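4. Preparing the surface and fixing the Plerko lamp

This section is for the table model of the Plerko reading lamp. If you have the wall model, please go to section 6. Read all the steps one time before you begin, because the pad of the lamp can be placed only once with full strength.

What you need

Plerko lamp base with pad (in the small grey bag)
Paper template
Soft cloth, two pieces
Neutral dish soap, a few drops
Pencil or masking tape

4.1 Choosing the place

1. Put the table in its final position in the room. Do not fix the lamp first and move the table later.
2. Find the nearest power outlet. The cable of the lamp is 207 cm long. It must arrive at the outlet without being stretched.
3. Keep the base at least 21 cm from any edge where people sit or walk.
4. Measure the free height over the base. The arm needs 70 cm when it is fully open.

Note: If there is a shelf over the table, open the arm by hand before fixing and check that it does not touch the shelf in any direction.

4.2 Checking the surface

The pad holds well on glass, on sealed stone and on most smooth tops. It does not hold on oiled wood, on raw concrete or on textile covers. Patterned tops need more attention than tops of one colour. A vein in the pattern can hide a scratch or an old line of glue, and your eye will pass over it.

5. Turn off the ceiling light and look at the top from the side, near the window.
6. Pass your fingertips slowly over the whole area of the template. You should feel no step and no grain.
7. If you feel a line, move the template to another place. Do not try to fill the line with glue.

Marble-like patterns in cream and white, with glare on the first: 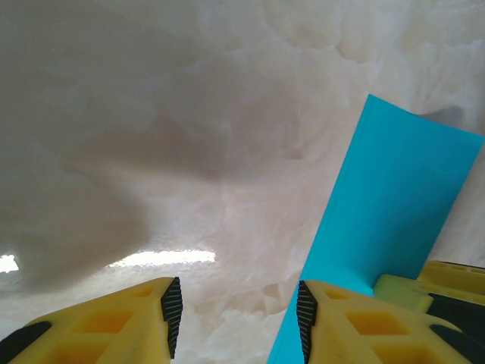
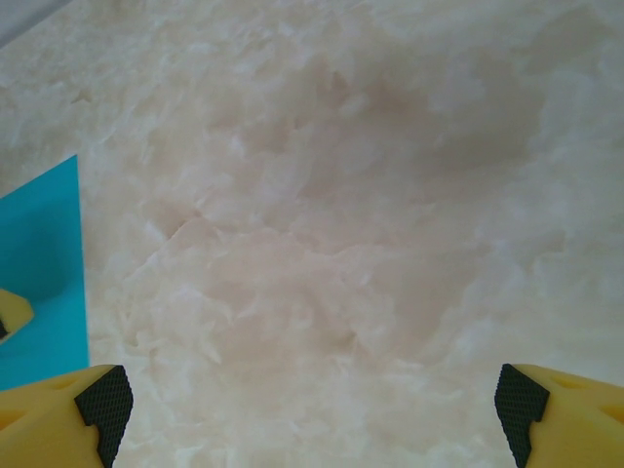 8. Mark the four corners of the template with pencil or with small pieces of masking tape. On a light-coloured top, use tape only. Pencil can be difficult to remove from pale stone.

4.3 Cleaning

9. Put a few drops of soap in warm water. Wet the first cloth and squeeze it well.
10. Clean inside the marks and a little outside of them.
11. Clean again with water only.
12. Dry with the second cloth, then wait 2 hours before you continue.

Caution: Do not use vinegar, lemon or bathroom cleaner on natural stone. Acid takes the shine away and the damage stays. If you are not sure whether your top is natural stone, treat it as if it was.

4.4 Fixing the base

13. Remove the blue film from the pad. Do not touch the pad with your fingers.
14. Hold the base over the marks with the cable exit toward the outlet.
15. Lower it straight down and press with both hands while you count slowly to 21.
16. Leave the base without the arm until the next day.

Warning: Do not connect the lamp to power during this time.

If the base is not straight, do not twist it. Slide a nylon thread under the pad, lift the base slowly, and order a new pad from Flevik Service. The old pad must not be used again, even if it still feels sticky.

4.5 Mounting the arm

17. Insert the arm in the base until you hear a click.
18. Tighten the ring by hand. Tools are not necessary and can break the ring.
19. Connect the cable and test the three levels of brightness.

Instructions revised Sep 18, 2019 by Lizeth Ospina and Gopinath Iyer. Step 12 was changed after letters from customers with cold rooms.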